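Erst die Tür, dann der Roboter

Der Anbieter Nusano vermietet virtuelle Wohnungen. Gemeint sind simulierte Innenräume mit Türen, Möbeln und Fluren, in denen Entwickler ihre Robotersteuerungen laufen lassen, bevor echte Hardware bewegt wird. Das Paket heißt Isurar und ist seit Februar in einer neuen Fassung erhältlich. Wir haben mit der Produktleitung gesprochen und uns einen Durchgang mit einem zweiarmigen Modell zeigen lassen.

Der Grundpreis liegt bei 1388 Euro im Jahr und gilt für einen Arbeitsplatz. Hochschulen zahlen 684 Euro. Darin enthalten sind 27 Wohnungsgrundrisse, eine Schnittstelle für eigene Robotermodelle und der Support per E-Mail. Wer eigene Räume nachbauen lassen will, bekommt ein gesondertes Angebot.

»Unsere Kunden kommen meistens mit einem fertigen Greifer und einer halbfertigen Steuerung«, sagt die Produktleitung. »Die wollen keine schöne Grafik sehen. Die wollen wissen, ob ihr Programm an einer Tischkante hängen bleibt.« Deshalb seien die Räume schlicht gehalten. Die Beleuchtung lasse sich verändern, in der Grundeinstellung sei sie gleichmäßig und weich.

Jeder Durchgang wird aus mehreren Blickwinkeln aufgezeichnet, auf Wunsch auch aus der Sicht einer Kamera dicht am Greifer. Diese Bilder sind gewöhnungsbedürftig, weil die Wohnung darin mit jeder Drehung des Handgelenks kippt. Für das Training von Bildverarbeitung seien sie aber der meistgenutzte Teil des Pakets, heißt es bei Nusano.

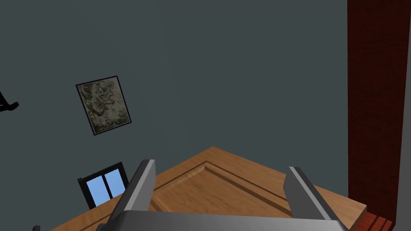
Blick über den geöffneten Parallelgreifer auf einen Holztisch in der Simulation.

Auf die Frage, warum sich ein so großer Teil des Pakets um Türen dreht, holt die Produktleitung etwas aus. Eine Tür sei für einen Roboter eine Kette von Aufgaben: hinfahren, Klinke finden, drücken, ziehen oder schieben, und dabei den eigenen Körper aus dem Schwenkbereich halten. »Beim Greifen eines Bechers können Sie nach einem Fehlversuch einfach neu ansetzen. An der Tür stehen Sie nach einem Fehlversuch oft so, dass Sie gar nicht mehr weiterkommen.«

Isurar enthält 17 Türvarianten, darunter auch zweiflügelige. Drehmoment der Klinke, Reibung im Scharnier und Gewicht des Blatts sind einstellbar. Die voreingestellten Werte hat Nusano nach eigenen Angaben an echten Türen gemessen. Eine automatische Variation verändert sie von Lauf zu Lauf, damit sich eine Steuerung nicht auf eine einzige Tür einschießt.

Bei der Vorführung lief das Modell mit zwei Armen an einer Doppeltür. Die beiden Arme tragen verschiedene Greifer, was laut Produktleitung ohne Umwege geht: Jeder Greifer wird als eigene Datei geladen und einem Arm zugewiesen. »Ungleiche Greifer sind bei uns kein Sonderfall«, sagt sie. »Wir haben Anwender, die rechts etwas Kräftiges fahren und links etwas Feines.« Schwieriger sei die Abstimmung der Arme untereinander. Isurar rechnet Kollisionen zwischen Arm und Arm sowie zwischen Arm und Gehäuse mit, bewertet sie aber nur, wenn man das einschaltet.

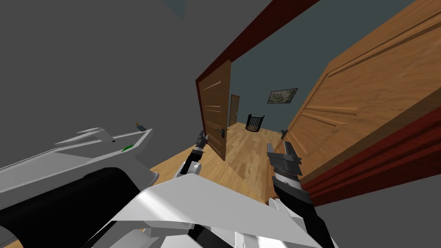

Hendriks hat das Paket ein halbes Jahr lang für die Entwicklung eines Servicegeräts genutzt und sieht genau an dieser Stelle Nachholbedarf. Die Kollisionsbewertung müsse von Anfang an aktiv sein, schreibt Hendriks auf unsere Nachfrage. Wer sie übersehe, freue sich über gute Ergebnisse, die am echten Gerät nichts wert seien. Gut gelöst sei dagegen die Wiederholung: Ein fehlgeschlagener Lauf lasse sich mit denselben Werten noch einmal starten, und das spare viel Sucherei.

Die Produktleitung kennt den Einwand. »Das ist berechtigt. In der nächsten Fassung fragen wir beim Anlegen eines Projekts danach.« Voreingestellt bleibe die Bewertung trotzdem ausgeschaltet — sie koste Rechenzeit, und für die ersten Versuche brauche man sie nicht.

Bleibt die Frage, wie gut sich die Ergebnisse auf echte Geräte übertragen lassen. Eine Quote will Nusano nicht nennen. »Das hängt vom Roboter ab, von den Sensoren, vom Boden. Wenn Ihnen jemand eine Zahl nennt, fragen Sie nach, an welcher Tür gemessen wurde.« Für Anwender, die den Vergleich selbst machen wollen, gibt es den Zusatz Kuso. Er liest Protokolle vom echten Gerät ein und legt sie neben den simulierten Lauf, mit Gelenkwinkeln, Kräften und Zeitstempeln. Kuso läuft bislang nur unter Linux und wird getrennt abgerechnet.
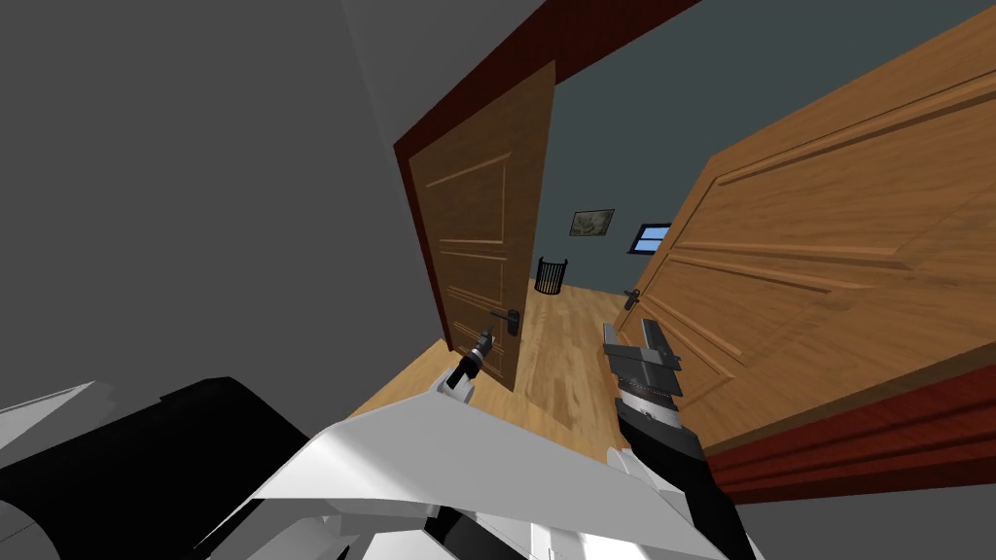
Zwei Arme, zwei Türflügel: beide Greifer in der Nähe der Klinken.

Installiert wird Isurar auf einem eigenen Rechner mit Grafikkarte. Eine Variante im Browser ist vorerst nicht geplant. »Viele Kunden dürfen ihre Robotermodelle gar nicht aus dem Haus geben«, sagt die Produktleitung. Das Handbuch liegt auf Deutsch und Englisch vor, die Beispielprojekte sind nur englisch kommentiert. Eine Testlizenz mit drei Grundrissen kann beim Anbieter angefordert werden, die Türvarianten sind darin vollständig enthalten.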